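Issue 131: Contact phase labels drift on dark garments over low-texture bedding
Project: Plinow / garment handling
Status: Open, workaround in place
Component: contact segmentation, labeling pipeline
Priority: Medium
Site: Pirkville

Summary

The contact segmenter marks grasp onset too early on dark clothing. The effect is worst on hooded garments and on anything with a thick hem. Onset error on light garments is within tolerance (2 frames). On black garments the median error is 30 frames early, which is long enough to put most of the approach into the "contact" class and spoil the policy input downstream.

Environment

Segmenter build from the Stenerside branch, default weights
Hand-held grippers, parallel linkage, wrist-side camera view
Recordings of garment pickup and spreading on beds
Label review done by hand in the Vandenberghe viewer

Steps to reproduce

1. Load the bedding split, garments tagged "black" or "dark."
2. Run the segmenter with default thresholds.
3. Compare predicted onset to hand-labeled onset in the viewer.
4. Sort by signed error.

Expected: onset within 2 frames of hand label.
Actual: long negative tail. Nearly all of it is dark garments.

Log

Entry 1
Confirmed on a fresh checkout. Not a timestamp problem. The gripper width signal and the video line up on every recording checked, and the same recordings give correct release times. Only onset is wrong.

Entry 2
Suspected exposure. The bedding in this split is pale and takes most of the auto-exposure budget, so dark cloth ends up compressed into the bottom of the range. Raised the shadows with a fixed gamma before inference. Median error went from 30 frames to 19. Better, but the tail is still there, and the gamma step adds noise that hurts the light garments slightly. Reverted for now.

Entry 3
Looked at the feature maps on the worst recordings. The segmenter has no separate boundary between the fingertip and the garment when both are black. It merges them as soon as the two regions touch in image space, well before they touch in depth. So the label says "contact" when the fingertip is only in front of the cloth. That matches the sign of the error.

Entry 4
Tested whether colored tape on the fingertips helps. Recordings with a blue strip facing the camera have a smaller error than those with plain black tips, provided the strip stays in view. If the tip rotates or slides under a fold the strip is lost and the merge comes back. Keeping tape as a recommendation for new recordings. It does nothing for the existing ones.

Entry 5
Checked the width-only baseline (ignore video, call onset when the closing speed drops to zero before the commanded width is reached). Works on towels and denim. Fails on thin knits, where the fingers close nearly all the way and the speed profile looks the same as an empty close. Not usable alone. It is usable as a veto: if the fingers have not started closing, do not allow a contact label.

Entry 6
Added the veto. Median error on dark garments is now 6 frames early. The remaining cases share one pattern. The fingers start closing on the approach, before they reach the cloth, so the veto lifts too soon and the visual merge takes over. Operators do this a lot on hoods and hems, since the part stands up off the bed and they pre-shape the gripper to fit it.

Entry 7
Pulled 200 recordings for relabeling, weighted toward hoods, hems and waistbands. Labeling rule for this batch, so that we stop arguing about it in the viewer:

Onset is the first frame where the cloth moves because of the gripper. Image overlap does not count. If the cloth is already moving for some other reason (second tool, drape settling), use the first change in that motion that follows the fingertip. If neither can be seen, mark the onset as uncertain and leave a range.

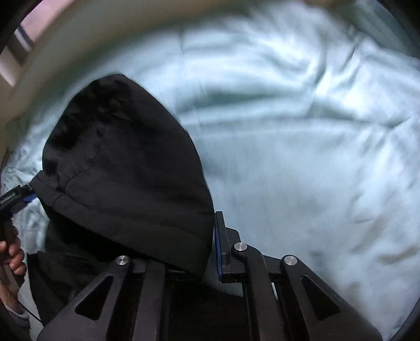
The range option is needed more than expected. Black cloth with soft creases gives very little to track, and the lower part of a garment is often hidden by the linkage plates. In those cases the hem or a seam is the only usable reference, and the reviewer should zoom to it before scrubbing. Reviewers who tracked the hem agreed with each other. Reviewers who tracked the outline of the garment did not.

Entry 8
Two-tool recordings need separate treatment. The segmenter produces one contact track per view and assumes the nearest fingertip is the one making contact. When another hand-held device reaches the garment first, its contact gets written to the wrong track. Split the bimanual recordings into their own list and turned off automatic onset for them. They go to manual review until the per-tool tracks are merged from the Stenerside branch.

Entry 9
Retrained with the relabeled batch, ranges treated as soft targets. Dark garments, single tool, held-out set: median error 2 frames early. The negative tail is shorter but has not gone away. Light garments unchanged. Gamma step is still off; tried again with the new weights and it made no difference in either direction.

Entry 10
Downstream check. Policy trained on the old labels closed early on black garments and often pinched air above the hem. Policy trained on the new labels waits longer. Success on the hem-pick task is up, though the test set is small and the bed cover was the same one throughout, so I would not quote it outside this ticket. Needs a repeat on a dark cover, where the contrast problem is reversed and we have almost no data.

Workaround

Use the new weights with the width veto on. For bimanual recordings, leave automatic onset off. In config:

contact.veto_width = true
contact.auto_onset_bimanual = false
preproc.gamma = none

Anyone with cached labels from the old build must clear the cache by hand. The loader checks the recording hash only - it will not notice that the weights changed.

Remaining

Merge per-tool contact tracks
Collect a dark-bedding split, at least the hem and hood tasks
Add the weights version to the cache key
Write the onset rule from entry 7 into the labeling guide
Decide whether uncertain ranges count in the published error figure. Leaving them out makes the result look better than it is. Current preference is to report both.

Ticket stays open until the first three are done.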